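Search the forum
Enter keywords Go Advanced search

Decanting coffee beans, do you bother?
Started by renata_herrera, December, 9.40 pm

renata_herrera
I've been having a bit of a sort out and I've got as far as the coffee. Up to now the bag has lived in the cupboard with a peg on it, and every morning I get beans down the back of the toaster. So I've bought myself a glass jar with a lid (charity shop, 90p, very pleased!) and I want to start decanting. Does anyone else do this, or am I making work for myself? I get the Vadus dark roast if it matters.

pegbag
You're making work for yourself. The bag has a valve in it and the jar hasn't. Squeeze the air out, fold the top down, peg on, done. I've done it that way since 2000 and never had a bad cup.

Ike Tamuno
Disagree with pegbag, sorry. Half the bags I buy won't fold down properly once you're past the middle, and the peg pings off. I've had a jar on the go for 4 years. Fill it with a scoop though, don't tip the bag. I tipped a whole bag of Pereyra in one go once and was finding beans under the fridge until Easter.

mossy_lane
Glass lets the light in and light is bad for beans. Get a tin.

Ike Tamuno
Only if you leave it on the windowsill! Mine's in a cupboard with the door shut. And I like seeing how much is left, you can't do that with a tin.

mossy_lane
You can pick it up and shake it.

renata_herrera
Ha, fair point. The cupboard is right over the kettle, does that matter? It gets a bit steamy in there.

pegbag
Yes it matters, move it. Bag or jar, I'd say the same.

drurkmont_dave
Wash the jar and then leave it upside down overnight before anything goes in. I didn't, and the bottom inch went all tacky. Also don't top up old beans with new ones, finish the lot first or you end up with the same stale ones at the bottom for ever. Small jar, fill it often, keep the rest in the bag. My sister swears by the Pamulov jars with the clip but the rubber on hers smelt of pickles, so check yours.

renata_herrera
Right, no pickles, mine's a plain glass lid. I'll move it all over by the bread bin, away from the kettle. Going with Ike on the scoop, and I'll do it at the big table where there's room to put the lid down. 5 scoops to start with and see how long they last me. 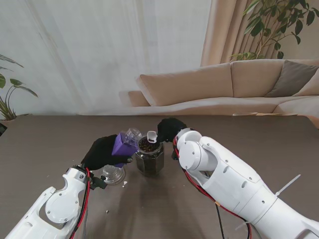
Oh, and I'm keeping the bag and the peg for whatever won't fit, so pegbag can have half a point. Does anyone put theirs in the freezer? My neighbour does and I can't decide if it's clever or daft.

pegbag
Daft.

Ike Tamuno
Fine if you never open it till you need the lot. Otherwise daft, yes.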